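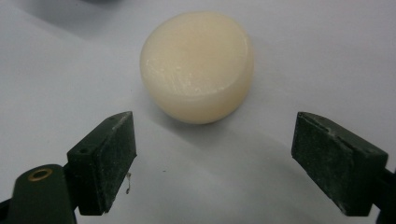 Müzeyyen Dursun meint, ich solle endlich mal aufschreiben, wie ich das mit dem Kalk mache, ihr Wasserkocher sehe nämlich schon wieder aus wie eine Tropfsteinhöhle und sie habe keine Lust mehr auf die teuren Tütchen.

Also gut, Müzeyyen, für dich (und für alle anderen, die so hartes Wasser haben wie wir hier in Stusulberg)!

## Wasserkocher

Ich nehme Zitronensäure als Pulver, zwei Esslöffel auf einen Liter **kaltes** Wasser. Kalt ist wichtig, beim Aufkochen bildet sich sonst Calciumcitrat, und das sitzt fester als der Kalk vorher. Stehen lassen, bis nichts mehr sprudelt, meistens eine halbe Stunde, dann ausschütten und zweimal mit klarem Wasser auskochen. Bei ganz dicken Krusten mache ich lieber zwei Durchgänge hintereinander.

## Duschkopf

Abschrauben, in eine Schüssel mit Essig und Wasser halb und halb, nach einer Stunde mit der alten Zahnbürste über die Düsen. Wer den Kopf nicht abbekommt: Gefrierbeutel mit der Mischung füllen, drüberziehen, Gummiband drum, fertig. Die Gummidichtung nehme ich vorher raus, Essig macht sie auf Dauer spröde. Meine habe ich so einmal ruiniert und musste dann bis nach Flasidach fahren, weil es die Größe hier im Ort nicht gab …

## Armaturen

Küchenpapier in verdünnter Zitronensäure tränken, um den Hahn wickeln, zehn Minuten, abspülen, trocken reiben. Nicht länger, vor allem nicht bei verchromten Sachen! Und bitte nichts davon auf Marmor oder Kalkstein, auch keine Spritzer. Piret Baranauskienė hat seitdem eine matte Stelle neben dem Waschbecken und stellt jetzt immer den Zahnputzbecher drauf.

## Seifenreste und Fliesen

Der graue Schleier in der Dusche ist meistens Kalkseife, da hilft erst warmes Wasser mit Spülmittel und danach die Säure. Umgekehrt schmiert es nur. Hinterher einmal mit dem Abzieher drüber, das dauert keine Minute und ich muss seitdem viel seltener putzen.

Ach ja, und niemals Säure mit Chlorreiniger zusammen, auch nicht kurz nacheinander, da entsteht giftiges Gas. Fenster auf, Handschuhe an, und das Pulver gut verschlossen und trocken lagern, bei mir war der halbe Vorrat im Februar ein einziger Klumpen.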